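Shared workshop takes on the shoe pile, two fingers at a time

Members of the Plelari workshop have spent October building a gripper that picks up shoes, a job most households hand to whoever complained last.

The project is called Moltus and is the work of Santeri Pelkonen, who repairs sewing machines for a living and has 2000 opinions on hinges. His gripper is a hand-held affair in black, with two angled arms and blue pads at the tips. An earlier version had longer arms and a habit of collecting laces.

"A box is easy," Pelkonen said. "A sneaker is a bag with a floor in it. You squeeze the wrong end and it just folds up and looks at you."

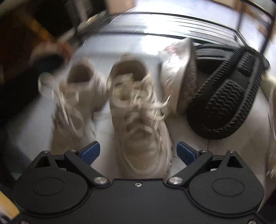
Fifteen pairs to go

The goal is to get 15 pairs from the floor to the rack without anyone bending down – a modest ambition, though members with bad knees have been vocal in their support. For now a person still holds the gripper and picks the shoe. Mounting it on an arm comes later, once the workshop agrees on whose bench loses the space.

Loose laces remain the main complaint. Pelkonen has ruled out asking people to tie them, having tried that on his own family.

The workshop is open to visitors from 2 p.m. Bring shoes, preferably ones you like only moderately.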